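Speaker notes – headspace and oxygen in small-batch bottling
Trarnum session, 4 pm slot

**Slide 1 – Title**

Leave up while the room settles. Mention that handouts are by the door and that the slides will be posted after May.

**Slide 2 – Scope**

- Still wine only. Sparkling is a separate problem and the numbers don't carry over.
- Small producers, manual or semi-manual filling, batches up to 1,000 bottles.
- Two sites supplied records: Darell and Furkent. Both use the same bottle shape, but Furkent moved from cork to screw cap partway through.
- I won't cover barrel work. Oxygen pickup in barrel is slow and partly wanted. Pickup at bottling is fast and mostly unwanted.

**Slide 3 – Where the oxygen comes from**

Total package oxygen has two parts: what is dissolved in the wine and what sits in the gas above it. Many cellars measure the first and ignore the second. In a manually filled bottle the headspace share is often the larger one, particularly under screw cap, where the gap between wine and closure is taller.

Say this slowly. People write it down.

The dissolved part rises at each transfer. Pump seals, loose hose fittings and the first litres through an unpurged line all add to it. The start and end of a run are worse than the middle, so a single sample taken halfway through gives a flattering result.

**Slide 4 – Sampling plan**

Darell took 13 bottles per run: 4 from the start, the rest spread between the middle and the end. Furkent took three from the middle of each run and none elsewhere. The two sets can't be compared directly, and I say so on the slide.

If asked which plan to copy, recommend Darell's. It costs more stock but it shows the start-up peak.

**Slide 5 – Pouring and pickup**

Any free fall through air adds oxygen. The stream drags gas down with it and the bubbles break up below the surface. A longer drop and a thinner stream both make this worse. At the table, that is harmless and sometimes helpful. At the filler, the same wine has to sit in a sealed bottle with whatever it picked up.

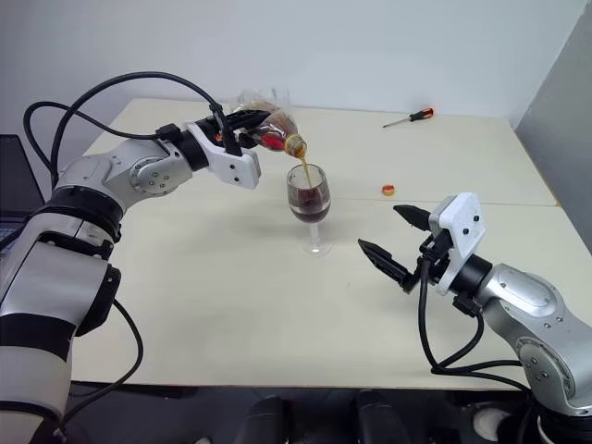
Does a long filling tube fix the problem?

It fixes part of it. A tube that reaches close to the base cuts splashing and lets the level rise quietly, but the air that was in the bottle is still above the wine when the closure goes on. Purging before the fill and clearing the headspace afterward have to be handled as separate steps.

**Slide 6 – Inert gas**

- Nitrogen is cheap and barely dissolves. It mixes with air easily, so a short burst into an open neck does less than people expect.
- Carbon dioxide is heavier and stays put longer, but it dissolves and can leave a prickle in a light white.
- Argon is heavy and has little effect on taste. Cost is the objection.

Purge time matters more than gas choice. Show the Sotiropoulos chart here. The curve flattens, and past that point extra gas is wasted. Point to the knee of the curve and give people a moment with it.

**Slide 7 – Closure timing**

The gap between fill and closure should be short and, above all, constant. A crew that stops to clear a jam leaves a row of open bottles on the bench. Mark those bottles and keep them apart, or reopen the question of headspace for each one. Furkent's worst readings came from one such stop.

**Slide 8 – Sulphur dioxide**

Oxygen left in the package consumes free sulphur dioxide over the following months. Adding more at bottling covers the loss on paper. It also changes the nose of the wine on release, and the spread between bottles stays the same as before.

**Slide 9 – What to do first**

1. Measure the start of the run.
2. Purge the line and discard the first litres or send them back to tank.
3. Set a fixed fill height and check it against a gauge.
4. Time the gap to closure.

Don't read the list aloud. Talk to item 3 – fill height drifts with temperature, and a cold wine filled to the mark in the morning will stand higher by the afternoon.

**Slide 10 – Questions**

Likely ones: meter cost, plastic closures, whether any of this applies to cider. For cider, refer them to the Trarnum notes. If time is short, skip back to slide 6 and leave the chart on screen.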